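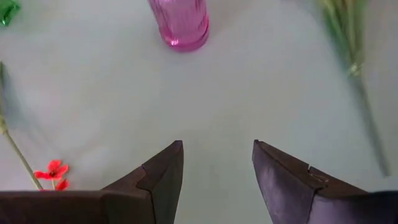
Figure 4.1 A pink glass on a pale grey tabletop. Note the base, where the colour is deepest.

Chapter 4
The Glass on the Table

Most textbooks on table service begin with the plate. Plates are large, they stay where they are put, and students arrive believing they already understand them. We begin with the glass, on the grounds that it causes more trouble per square centimetre than anything else a guest will touch.

By this stage you have worked through linens (Chapter 2) and the bare table (Chapter 3), and you may be tired of hearing that a surface must be clean before anything goes on it. You will hear it again in Chapter 5. For the moment we assume a clean table, a glass, and a student who has been asked to put one on the other.

Colour first. Coloured glassware has come in and out of fashion so often that older members of the trade no longer bother to throw it away. It carries its colour through the body of the material, and the eye reads that colour according to how much of the material it has to look through. Where the wall is thin, the tint is weak. Where it is thick, usually at the base, the same tint turns strong and occasionally lurid. The pink of Figure 4.1 goes to magenta at the foot for this reason, and no second colour is needed to explain it. Students who describe such a glass as "pink with a red bottom" on an inventory sheet will find themselves ordering replacements that do not exist.

Now consider what the table does. A pale grey top is about as polite a surface as you can give a coloured glass. It adds little of its own and it lets the tint show. Move the same glass to a dark timber top and much of the colour goes missing. Move it to a red cloth and you may as well have saved your money. Abdelkrim Berrada, who taught the service course at Sqalli House for 19 years, made each new class set one coloured tumbler on every cloth in the linen cupboard and write down what they thought of it. The exercise took most of an afternoon and was widely resented. We have included a shortened version at the end of this chapter.

Ribbing is the next matter. Faint vertical ribs on the wall of a glass break up reflections and give the light something to do. They also hide fingermarks, a service for which they are seldom thanked. A plain wall shows every thumb. Deep ribbing has its own drawback, in that the grooves hold on to lipstick and milk with real loyalty, and a cloth pushed quickly around the outside will polish the ridges and leave the valleys as they were. Faint ribbing is the usual compromise. The Ulano tumbler used in our practical sessions is of this kind, and it has survived several intakes of first-year students, though we started with 46 of them and would rather not give the present figure.

A word about words. "Glass" in this book means the vessel, whatever it is made of. A good deal of what is called glassware in cafés, on patios and beside swimming pools is plastic, and from across a room you will not always be able to tell. You should not try to settle the question by looking at a photograph, and you should certainly not settle it by dropping one. Weight, temperature in the hand and the sound of a fingernail against the rim are the ordinary tests. They are described in section 4.3, together with their failures.

Placement is where opinions harden. The traditional rule puts the water glass above the tip of the knife, and for a formal setting we see no reason to quarrel with it. At an informal table there may be no knife, and then the rule is of limited help. What remains is the question of reach. A guest should be able to pick up a glass without leaning, without crossing a neighbour's arm and without passing a sleeve through the butter. Reda Tazi's old training notes for the Brurkevier dining rooms put it more briefly: "If they have to look for it, move it." The notes also recommend a clear hand's width around each glass, which sounds generous until you watch somebody gesture during a story.

Other objects complicate the picture. Anything shiny on the table competes with a glass, and anything shiny in a different colour competes harder. Foil is the worst offender. A scrap of bright green foil at the far corner of a grey table will pull the eye clean past a glass that cost considerably more. Clear such things away before you judge a setting, or you will end up adjusting the wrong item, and Koltby trays of perfectly good tumblers have gone back to the storeroom on exactly that evidence.

In this chapter you will learn to name the parts of a plain drinking glass, to judge a tint against a surface, to place a glass for a seated guest and to carry up to 12 at a time on a tray. Carrying comes last. Every class asks to do it first.

Key terms: base, foot, wall, rim, ribbing, tint, translucent, transparent, reach

Before you read on
Take any coloured glass from your own cupboard and stand it on a pale surface near a window. Look at the wall, then at the base, and write down the colour of each in plain words. Do the same on the darkest surface you own. Keep your notes for section 4.2, where we will ask you to disagree with them.

4.1 Parts of the Glass

The base is the part that meets the table. The foot, in stemware, is the flat disc that does the same job, and a tumbler has no foot whatever the catalogue says.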